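Clomo hand demos - FAQ

Last updated September 1, 2024. Short answers, we're busy. If yours isn't covered put it in the Panel thread and somebody will get to it.

What is a demo?
One go at one task, start to finish, done by you with a gripper in your hand. Cloth folding, wiping, putting things in a tray. The arm learns from a pile of them.

How many do you need?
800 for the cloth set. We have 746 usable. So, nearly there.

Do I need to know anything about robots?
No. If you can use kitchen tongs you'll be fine. First few will be rubbish, everyone's are. We bin your first ones anyway.

Hand-held or remote control, which am I doing?
Look at your booking. "H" is hand-held, "R" is remote. New people always start on H. Remote needs the Dumitrescu station and a longer induction, and that station is shared with another team so slots go fast.

Is remote better?
Different. With remote you're driving the real arm so you can't ask it to do anything it can't reach. Hand-held is much quicker, but people forget and twist their wrist in ways the arm can't copy. Those get thrown out. Keep your wrist lazy.

How long is one demo?
Cloth fold, about 26 seconds. Don't race. Don't dawdle either - long pauses get learnt as part of the job and then the arm stands there thinking.

Where do I start from?
Cloth flat on the table, jaws open, both tips in view before you move in. Hold still for a moment. Then go.
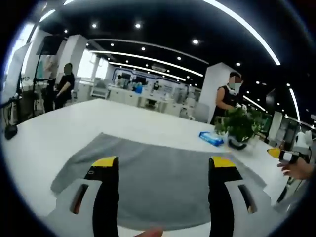 Grey cloth laid out, jaws open over it.

Does the cloth have to be perfectly flat?
No, and please don't iron it with your hands every time. A few creases are good. Turn it a bit between goes as well, so it isn't always square to the table. The arm needs to see it at odd angles.

Can I clear the table first?
Leave it how you find it unless something's in the way of the fold. We want a bit of clutter in the background, real tables have stuff on them. Drinks off though. Always.

I dropped the cloth. Start again?
Depends. If you can pick it up and carry on in a natural way, carry on, we keep those and they're useful. If it's gone on the floor, stop, and mark it as failed. Never reach in with your bare hand to fix it mid demo. That one is the most comon reason for a bin.

Can I use my other hand at all?
Not on single gripper tasks. On two gripper tasks yes, obviously, one in each. Start both recordings together or they won't line up.

Left handed?
Fine. Tick the box in Justitz when you log in so it gets sorted properly.

What is Justitz?
The checking tool. You log in before, it shows your demos after, green or red. Red has a reason next to it. Usual ones: moved too fast, tips out of view, tracking lost, hand in shot doing the work.

Why does it say "tracking lost" when I did nothing wrong?
Mostly you covered the lens with your sleeve, or swung round too fast. Push sleeves up. If it happens three times running, stop and say so, the gripper might need its calibration doing again.

Am I being filmed?
The camera is on the gripper and it's wide, so yes, people nearby end up in it. Faces are blurred before anyone trains on it. If you'd still rather not be in anything ask to have your session deleted, no reason needed.

My wrist hurts.
Stop. Not a joke. Break every 21 demos, the counter will nag you, don't skip it.

When does the arm get to try?
First training run went in March on a smaller set, it could grab a corner and not a lot else. Next one when we hit the full number.

Can I come and watch?
Yes, stay behind the yellow tape. Dates go up in teh Panel thread.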